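Equipment Review: The Jovstead Hand-Held Gripper and Its Operating Code

Reviewed against the Palacios house rules for work in furnished rooms, October 2019

The Jovstead hand-held gripper is supplied with a 26-page operating code, and the two are sold as one product. This review treats them the same way. Buyers in our sector have had plenty of advice on grip force and pad wear, and very little on whether the written rules that come with a tool can be followed by the person holding it.

Scope

The review unit was used for household textile work: picking up, folding and laying down garments on beds, chairs and low shelves. Operators completed 387 recorded handling tasks in furnished rooms. Hard objects, liquids and glassware were left out, as the code itself excludes them until a separate sign-off has been given. No repairs were needed during the review period.

Setup and daily checks

Section 2 of the code asks for a check of fasteners, finger pads and finger travel before each session. The check is short and clearly written. It gives the operator a yes or no answer at each step, and a tool that fails any step is to be tagged and set aside. We found this part of the code to be the strongest. The Amell unit we reviewed in January had a longer list, but several of its items asked for a judgment that a new operator could not reasonably make.

One omission should be noted. The code does not say who holds the completed check sheets or for how long. Sites will need to set their own rule.

Rules for handling fabric

Section 4 covers garments and bedding. Its main requirements are as follows:

Close the fingers on a fold of cloth, away from zippers, buttons and drawstrings.
Lift straight up before moving sideways.
Keep the free hand clear of the space between the fingers at all times.
Stop if the cloth catches on furniture. Do not pull.
Release only when the garment is supported from below.

These rules are sound, and most operators had learned them by the end of the first session. The wording on the free hand is better than in earlier versions of such codes, which tended to speak of "due care" and leave it there. The rule on release is less successful. A heavy fleece and a thin shirt are treated alike, and "supported" is not defined. Two operators read it to mean fully laid flat – a reading that slowed their work a good deal.
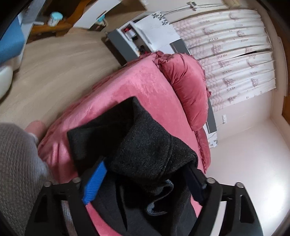

Suleiman Isah, commenting on the draft of this review, wrote that Section 4 should go further on private rooms. "The code tells me how to hold a sweater," he noted, "but it says nothing on whether I should be recording in a bedroom without written consent for that room. I would put that on page one, ahead of the finger pads." He also asked that operators be given the right to stop a session without stating a reason.

The reviewers agree with the first point. Consent appears only in an annex, where it is handled by a single form for the whole home. The Palacios rules require consent room by room, and sites that use the Jovstead code should add this. The second point has been passed to the publisher of the code.

Training and cost

The supplier recommends 55 minutes of guided practice before unsupervised use. In our view this is enough for folding work, provided that the trainer also goes through the annexes. The tool and code together cost $700. Replacement pads are sold in pairs. The Vilska trainer's pack is optional and adds little that the code does not already contain.

Rating

Tool: recommended for textile work.
Operating code: recommended with changes to Section 4 (release) and to the consent annex.

Sites already using the earlier edition may continue to do so until their next scheduled audit.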